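Salinas municipal workers' dispute

Last updated: 7 Dec 2023

The Salinas municipal workers' dispute was a conflict between the town council of Salinas and the employees of its public offices. It began in March, when the council announced that the registry, the water office and the library would be joined in one department. The employees were against the plan, and they received the support of neighbourhood groups and of the regional movement Pudeo.
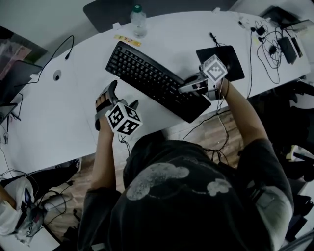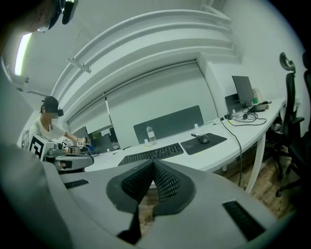

The origin of the dispute was a contract between the council and the private firm Durnier, which was to put the paper records of the town into digital form. According to the council, the contract would shorten the waiting time for birth and property certificates. The employees' union answered that the clerks had not been consulted, and that the work could be done by the existing staff with better equipment. Much of the argument was about the daily conditions of office work, such as the long white desk with a keyboard on it, at which a clerk would have to remain for the whole day under the new timetable. The union asked for shorter periods of typing and for a written promise that no post would be lost. The mayor, Aurelio Bermúdez, refused to sign such a promise before the budget was approved.

Background

Salinas had already closed two of its district offices in the years before the dispute, and the inhabitants of the outer districts had to travel to the centre for most procedures. Pudeo was founded by the teacher Citlali Cisneros as a network of residents who wanted these offices to open again. It had little contact with the union at first — its members often complained of the slow service — but the Durnier contract brought the two sides together.

Course of the dispute

The first protest was a march from the bus station to the town hall. The organisers gave the number of districts represented as nine. Uriel Carrillo, the secretary of the union, read a list of demands on the steps of the building, and a copy was handed to the council the same afternoon. The mayor did not receive the delegation.

A strike followed, which lasted 19 days. The registry issued only death certificates during this time, by decision of the strikers themselves. On the last day the councillor Evaristo Nava, until then a supporter of the mayor, asked in public for the contract to be suspended. His change of position left the mayor without a majority.

Agreement

The talks were led by Rutilio Espinoza, a retired judge accepted by both parties. Under the agreement, the three services remained separate, and Durnier kept only the digitisation of the older property books. The council also promised to open again one of the closed district offices, in Wurnstead Street. The question of the working timetable was passed to a joint group, where it was still under discussion at the time of the last update.

Reactions

Opinions about the result were divided. Pudeo called it an important step, while a part of the union considered that the remaining contract should have been cancelled as well. Around 20 members left the union for this reason. Bermúdez defended the original plan and said that he would present it again with a longer period of consultation.

Categories: Labour disputes | Local government | Protests and social movements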